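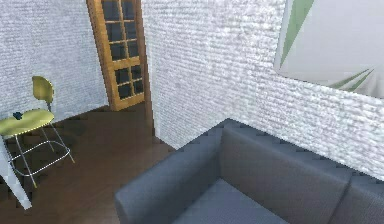 Does a home robot that has only been tested in simulation need a written safety rule for furniture?

It needs several, and they should be written before the first test run. A rule added afterward tends to describe whatever the robot already did.

Our project took the Haner household guidelines, a course handout on how a mobile robot should behave around people's belongings, and tried to turn them into rules a simulator could check. The handout has 6 sections. We used 4 of them. The other two cover stairs and pets, and our simulated apartment has neither.

Method

The test room is called Clesstead. It has a gray sofa, a glazed door in a wooden frame, a dark wood floor and a tall chair with thin metal legs. We planned to spend most of our time on the sofa, which is big and boxy and hard to miss. The chair took up most of January.

The handout says a robot must "keep a respectful distance from furniture." Ebenezer Asamoah pointed out that a computer can't be respectful, so we had to pick a number and a place to measure it from. Measured from the edge of the seat, the chair is a generous oval. Measured from the legs, it is a few skinny lines on the floor. We ended up writing the rule twice, once for the widest part of an object and once for whatever touches the ground, and the robot has to obey the stricter one.

The door rule was easier. The robot may not stop in the path between a door and the nearest open floor. We wrote it in one afternoon and were very pleased with ourselves until we noticed that it didn't say how wide a path was. It does now.

Results

We ran 169 trials with the Flakport planner. Every trial was logged against the rules, and 2 of us read each log separately before comparing notes. This is slow and we recommend it. Most of our disagreements were about wording – "near" caused more arguments than anything the planner did.

The rule about small items left on seats is still unfinished. Our draft says the robot shall treat an unidentified object as belonging to someone and leave it alone. Mokgethi, the team across the hall, called this too cautious. Their own draft lets the robot tidy up. We have asked them to keep it away from our desk.

Limits

The simulator's walls and furniture have stepped edges at our settings, so distances taken from the rendered view should not be trusted. All clearances in the appendix come from the model geometry.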